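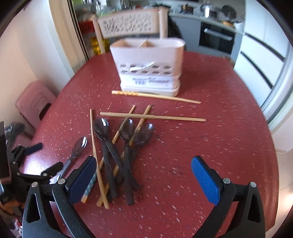

Reading time: 2 min

Mancuso opens second tableware lending point in Skesbridge

SKESBRIDGE. Mancuso, the tableware lending service from Clovilville, will open its second lending point in October. The new counter is located in the old post office of Skesbridge, next to the bus station, and it will serve restaurants, schools and private persons who organize a meal for many guests.

The service exists for two years. In this time it has lent more than 3,000 sets of plates, bowls, spoons and chopsticks to customers in Clovilville and the villages near it. Most of the orders came from small noodle kitchens and from families who prepare a wedding or a birthday. Until now customers from Skesbridge had to travel to Clovilville two times, once to collect the boxes and once to return them.

"We received the same request again and again, that we should come closer," says the management of Mancuso. "We looked for a room with a ground floor entrance, because the boxes are heavy when they contain plates. In the post office we have found it."

One standard box contains tableware for 70 guests. Smaller orders are also possible, but they must be made by telephone or at the counter. The customer may return everything unwashed, only the food rests must be removed. Washing is done in the Clovilville kitchen, and the clean boxes go back to Skesbridge with the morning van. Broken plates are charged at the purchase price. For lost spoons and chopsticks there is a small fee, which is written on the order form.

The counter will be open in the afternoon on working days and on Saturday until noon. For the opening, the bakery Bukonau will offer soup and flat bread in the yard of the post office, served on tableware from the new stock. Entrance is free and a registration is not necessary. In case of rain the soup will be served in the former sorting hall.

Reservations for October are accepted from now on at the Clovilville counter.

Press contact: Mancuso, press office, Clovilville

We use cookies to improve your visit on this site. Accept | Settings

Related news
Mancuso changes the prices for glass rental
Bukonau bakes for the Clovilville school festival
New bus stop at Skesbridge post office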